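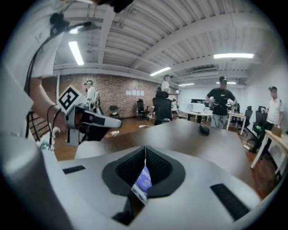
Kristóf Illés reckons the read range on the cat side is fine and that the missed scans are down to how we present the chip, with the coil sitting at the wrong angle to the neck. He wants the antenna left alone until someone has repeated the bench runs with the tag turned through ninety degrees. I have written his objection down first as it changes the order of work below.

Search this notebook
Enter keywords

Reading time: 4 minutes

January 8, 2018

Utwood shelter, chip reader and intake log

Bench runs on the Tuvell reader, tag in a gel block, block on the non-metal bench. Tag parallel to the coil axis, then perpendicular. 1,000 triggers in total, split evenly between the two orientations. Parallel: no misses. Perpendicular: 26 misses, all of them at the far mark on the rule, none at the near or middle marks. So Kristóf is at least partly right. Antenna stays as it is for now.

What the bench doesn't tell us is what happens with a long-haired cat that won't keep still. The gel block has no fur and no opinion. Erzsébet Fekete has asked for the live scans to be logged separately with coat length (short, medium, long) and I have added the column. Migrated chips to be marked M and the site noted in words: "left shoulder", "behind elbow", and so on. Please don't write "low". Low on a dachshund means nothing.

Scan procedure as it now stands:
Start between the shoulder blades, reader flat to the coat.
Move in a slow S towards the tail, then back up.
Turn the reader ninety degrees and repeat.
Both sides of the neck and down each foreleg to the elbow.
No chip is only recorded after two full passes, the second on a different day.

The second-day pass is the bit that gets skipped. In the June batch there were 30 animals entered as unchipped with a single pass. Hryhorii Boiko rescanned those still on site and found two with chips, one of them a tabby already booked for adoption. The owner was traced and collected her. It would have been awkward a day later.

Battery: reader drops its field strength before the low battery lamp comes on. Measured on the bench supply, the drop is visible well above the lamp threshold. Until Verschueren reply about the firmware, swap cells at the start of each intake day whatever the lamp says. Old cells go in the tub for the wall clocks.

Cleaning between animals. The reader face is now wiped after every cat, following the ringworm scare in the isolation room. Emese Hegedűs wants a disinfectant with proven action against spores, and I agree for isolation. For general intake the question is only hair and grease on the plastic, which ordinary wet wipes, like the flat white pack with the purple oval on its label lying on the brown table, ought to lift well enough. I would not count them as disinfection and the log sheet should not have one tick box for both. Two boxes: "wiped" and "disinfected", with product name against the second. Contact time to be taken from the product label and written on the wall card, and the reader is not to be used until that time is up. 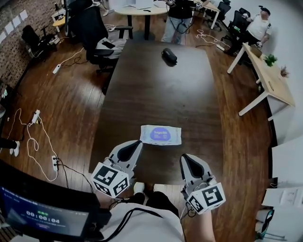

Residue on the reader face was checked as a possible cause of the weak reads. Ten coats of wipe fluid left to dry, then the perpendicular test again at the middle mark. No change. I did not expect one, but it has been blamed twice in the day book. While on the subject of wipes, a pack with a printed label on top, such as the one on the table with its purple oval, is easy to tell from the unlabelled refills, so keep the refills out of the intake room altogether. Bianka Rácz has moved hers to the store.

Intake log. The spreadsheet has 295 rows with a chip number and I have run the lot through a length check. Faults were of two kinds: a dropped leading digit, and numbers stored as numbers so that the last digit has been rounded to zero. The second kind can't be repaired from the sheet. It needs the paper card. Column is now formatted as text and locked. If you paste into it, paste as values.

Zolline database export still refuses rows where the breed field has a comma in it. Workaround is a slash. "Domestic shorthair/tabby" goes through.

To do:
Repeat perpendicular runs with the block turned in steps of fifteen degrees (me).
Wall card with contact times, isolation and intake (Emese).
Pull paper cards for the rounded numbers (Hryhorii, Bianka).
Ask Verschueren again about the battery threshold.
Rescan the grey lurcher, kennel side, second pass still blank.

Kristóf to have the results by the next bench session. If the loss follows the angle smoothly I will drop the antenna change and put the time into training on the turn-and-repeat step.

We use cookies to remember your settings. Accept / Manage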